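Game Day at Home: Getting the House Through a Football Season

Posted 13 Sep 2022 in Kitchen & Home

We gave up our seats in section 501 a few years back. I cried a little, my husband cried more than he'll admit, and then we bought a bigger couch and started having everybody over to our place instead. I don't miss the climb up those stairs one bit, but I will say the stadium never asked me to wash its floors afterward. Our living room and kitchen together come to 600 square feet, and by the fourth quarter of a close game it can feel like a good deal less.

So these are my notes on keeping a house in one piece from the first kickoff until the playoffs in December or January (high school or pro, it's all the same to a carpet). Take what's useful and skip the rest!

The night before

Run the dishwasher, even if it's only half full, and empty it before you go to bed. I can't tell you how much calmer I am when people start handing me plates and there is somewhere to put them.

Make ice early. Fill the trays on the way to bed two nights in a row and tip the cubes into a freezer bag, and you'll have plenty without a trip to the gas station. If your bagged ice freezes into one big lump, drop it on a folded towel on the floor, once, firmly. Don't go at it with a knife. My brother-in-law did and we missed the whole first half sitting in urgent care.

Take the good throw off the back of the couch and put down something washable. I use an old flat sheet in the team color, tucked deep into the crease behind the cushions so it doesn't ride up when somebody leaps to their feet. A length of foam pipe insulation pushed down into that crease holds it beautifully, and it catches the popcorn too.

Setting out the food

Keep the food away from the television. It sounds unfriendly, I know, but if the chips are in the den, then the salsa is in the den, and sooner or later the salsa is in the rug. People don't mind walking to the kitchen at a commercial, and they stretch their legs and talk to each other on the way.

I put cold things at one end, hot things at the other, and the plates wherever I want the line to start. Forks and napkins go at the very end. If you hand people a fork first they have to juggle it the whole way along, and half of them set it down somewhere and come back for another.

For anything that has to stay hot, a slow cooker on its lowest setting does the trick. Plug it into the wall and leave the extension cord in the garage. Meatballs and pulled pork will sit happily there through overtime. Cheese dip will too if you stir a splash of milk into it at halftime, though it will want scraping down at the sides. Cold dips go in a small bowl set inside a bigger bowl of ice, and I swap the small one out at the half. Anything creamy that has been sitting out for two hours goes in the trash, no matter how sad it looks going in.

Use unbreakable dishes for the little ones and, between you and me, for a few of the grown-ups. I lost the last of my mother's glass dessert plates to a missed field goal and I have never fully forgiven the kicker.
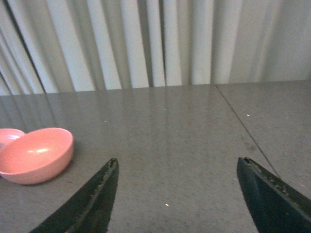
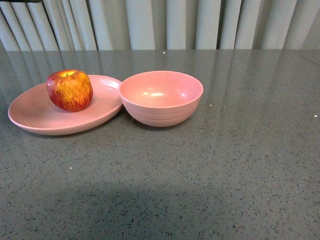
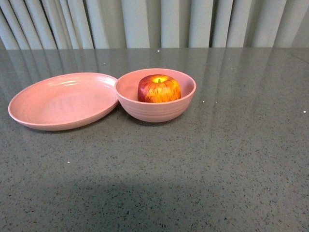 Last of the three: pink plastic dish and bowl, with an apple in the bowl.

Spills, while the game is still on

I keep a little caddy under the sink from September on. It has a stack of white cotton rags, a bottle of club soda, some dish soap, baking soda and an old butter knife. White rags matter! I once scrubbed a beer spot with a red team towel and had a pink carpet for a month.

Beer: blot with a dry rag, pressing hard, then blot with cold water and a drop of dish soap. Rinse with plain water and blot again. The smell is what lingers, so when everyone has gone home shake baking soda over the spot, let it sit overnight and vacuum it up.

Wing sauce: lift off what you can with the butter knife, working from the outside in. Then dish soap and cool water, then a little white vinegar mixed half and half with water. Try it on a hidden corner first if you aren't sure of your carpet.

Nacho cheese: leave it alone until it's cold. I mean it. Warm cheese smears and cold cheese peels. Set a bag of ice on top if you can't stand looking at it.

Face paint on the couch arm: most of the water-based kind comes away with baby wipes. The greasy kind needs dish soap worked in with your fingertips and then rinsed out, and maybe more than one go. We now have a rule about bare arms on the upholstery, which is followed by exactly the people who don't wear face paint.

Looking after jerseys

Turn them inside out, do up any snaps, and wash them cold on the gentle cycle with nothing in the load that has a zipper. Skip the fabric softener, which leaves a film on the mesh and holds on to smells. Hang to dry, out of the sun. The dryer is what makes those big numbers crack and curl, and there's no fixing that once it starts.

For underarm smell that won't leave (and it won't, if your household has a lucky shirt that can't be washed during a winning streak) soak the jersey in cool water with half a cup of white vinegar for an hour, then wash as usual. I've used the Holzer sport detergent and I've used plain old store-brand liquid, and I couldn't tell the difference with my eyes closed.

Wool hats and scarves get a basin of cool water and a squirt of baby shampoo. Squeeze, don't wring, roll them up in a towel and lie them flat. My Skodidholm scarf, from a trip to see a hockey game years ago, has been washed that way every spring and still has all its fringe.

Coolers and seat cushions

We still tailgate for the Nallent homecoming game, so the cooler gets used both ways. Rinse it the same evening, even when you're tired. Wipe the inside with warm water and baking soda, do the drain plug separately with an old toothbrush, and store it with the lid propped open on a wooden spoon. Our Velska is older than the dog and smells of nothing at all.

Vinyl stadium cushions clean up with dish soap and a soft brush. Stand them on edge to dry, or the seams stay damp and go speckly. If yours has already gone that way, white vinegar on a rag helps, followed by an afternoon in the sun.

After the last guest has gone

Do the food and the trash, and leave the rest for the morning. Get the leftovers into shallow containers so they cool fast in the fridge, wipe down the counter and take the bottles out to the bin so the kitchen doesn't smell like a bar when you come down for coffee. Chairs can stay where they are overnight.

Check between the couch cushions before you vacuum. Over the seasons I've found car keys, a hearing aid, half a bratwurst and a fair amount of change, all of which goes in the pizza jar.

Next time I'll write up my four make-ahead casseroles, including the one with the tater tots that several of you have been asking about. If you have a trick for getting mustard out of a white tablecloth, please leave it in the comments. I've got one soaking right now.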